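Speaker notes: open day at Wundberg, short version for the May meetup

Slide 1. Hello and why I'm up here
Thank Yvette McIntyre for the slot. Say it early or I'll forget.
I went to the Wundberg open day expecting coffee and a tour and came home with nine pages of scribbles. I'm still excited! Ten minutes, then questions.
Ask for hands: who has taught a machine anything by showing it? (Wait. Really wait this time.)

Slide 2. What they do there
Plurano is the name of the project. People do small everyday jobs with a gripper in each hand, and the recordings are used to train robot arms.
Nathalie Kennedy ran our group. She let every one of us try, including me, and I was terrible at it.
Mention that the visit started at 10 and I had to be dragged out for lunch.

Slide 3. The numbers, quickly
158 recordings of one job, tissue handling. Of those, 102 were kept.
Someone always asks about the rest. Nathalie's answer: most were dropped because the person paused too long or started over. A few had tracking trouble.
Don't read the whole table out. Point at the two totals and move on.

Slide 4. What it feels like
You lose your fingertips. I kept wanting to feel whether I had hold of the thing, and all I could do was look. (Hold up the kitchen tongs here, get them out of the bag BEFORE I start.)
After a few tries your elbows slow down by themselves and it gets fun. I could have stayed all day.
Slow is good, by the way. The advice was to move as if the cup were full.

Slide 5. The demo floor
Leave this one up for a bit and let people look.
Grippers in both hands, a little white tuft in the tips of the right one. The patterned cubes are the markers, used for working out where each gripper is.
The table in the middle is small and plain, with a clear cup and a little box on it. I loved how ordinary it all was: office chairs, a fridge against the back wall, tape on the floor.

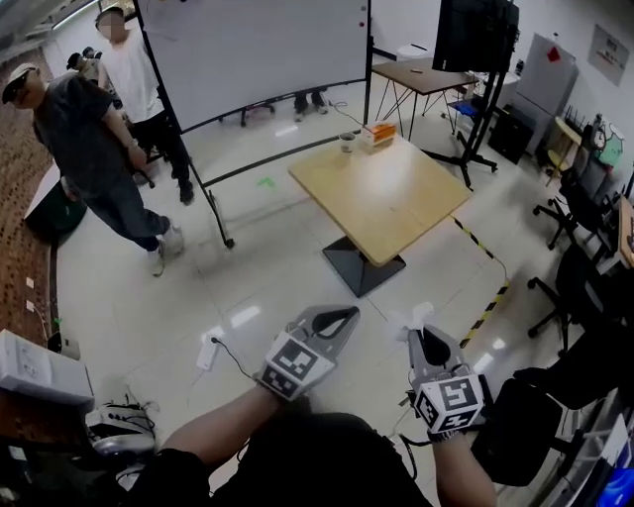
Slide 6. What I'd like us to try
One table, one job, one afternoon. Carrier is my working name for it, better ideas welcome.
Start with passing a tissue from one hand to the other. It sounds like nothing until you do it with tongs.
Sign-up sheet is by the door. Questions, and pass the tongs around!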